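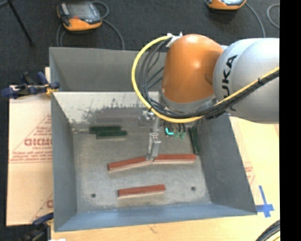
Published results in robotic bin picking should report every attempt the machine made, including the ones the researchers consider spoiled. At present most do not. A paper will state a success rate, describe the gripper and the planning software in some detail, and pass over the rules by which certain attempts were left out of the total. Those rules matter most in the plainest tests. Three red blocks and three green ones on the floor of a gray metal bin look like an easy assignment for an industrial arm, yet a green block lying along the base of the side wall leaves a gripper far less room than a red one out on the open floor. Whether an attempt on the block by the wall is counted, skipped or reset by hand can change the final number more than a new algorithm does.

The Grumik Institute reached this view through its own work. In August our manipulation group completed a study of 426 grasp attempts on rectangular blocks in a sloped-wall bin. Under the rules we had used in earlier reports, 39 of those attempts would have been removed before analysis. In most of them the planner had found no acceptable grasp and an operator had moved a block to let the session continue. In others the arm stopped on a force limit before closing on anything. Our past practice was to label such events "invalid" and start the count again at the next clean attempt.

No one involved regarded this as misleading. The label came from a sensible place: a researcher who wants to compare two grasp planners does not want the comparison clouded by a loose cable or a sensor fault. When the group reviewed the logs, however, it found that 38 of the 39 removed attempts had nothing to do with equipment. They involved blocks against a wall, in a corner, or touching another block end to end. In other words, we had been removing the hard cases and keeping the name of the full task.

The effect reaches beyond one laboratory. Companies that buy automation read these papers, or read summaries prepared by people who have. A plant manager who sees a high success rate will reasonably assume that it describes a bin being emptied. If it describes only the blocks that were convenient to reach, the plant will need a worker standing by for the remainder, and the cost of that worker will not appear in the proposal. The Skostora warehouse trial, which our staff advised, ran into this difficulty in its opening weeks. The system performed as its papers said it would on parts in the middle of the bin. The parts left along the sides were taken out by hand.

There are fair objections to full reporting. Some colleagues at Jodton argue that a single number covering every attempt hides the source of failure, and that readers will blame a planner for faults that belong to the gripper. We agree that one number is too few. Our proposal is that a paper give the complete total first, followed by a table that sorts failures by cause and by the position of the object. An author who wishes to argue that certain attempts should be set aside may then do so in the open, and the reader may disagree.

Others point to the labor involved. Sorting failures by hand is slow work, and small groups have few people to do it. The Baptiste logging format, which we adopted for the study, reduces the burden by recording the object's position and the stop condition at the time of each attempt. It does not decide the cause. A person still has to read the entries, and we believe that time should be planned and paid for as part of the experiment, in the same way as calibration.

A further concern is that laboratories reporting in full will look weaker than those that do not. This is true for now, and reviewers are the ones in a position to change it. A review form that asks how many attempts were made, how many were excluded, and who decided on the exclusions would take a few minutes to complete. Funding bodies could ask for the same figures in final reports.

The institute has applied these rules to all manipulation work begun since the study ended. Earlier reports are being reissued with full totals where the logs allow it. Where the logs do not, a note will be attached stating that the number of excluded attempts is unknown.

Grumik Institute, Office of Research Policy
November 2024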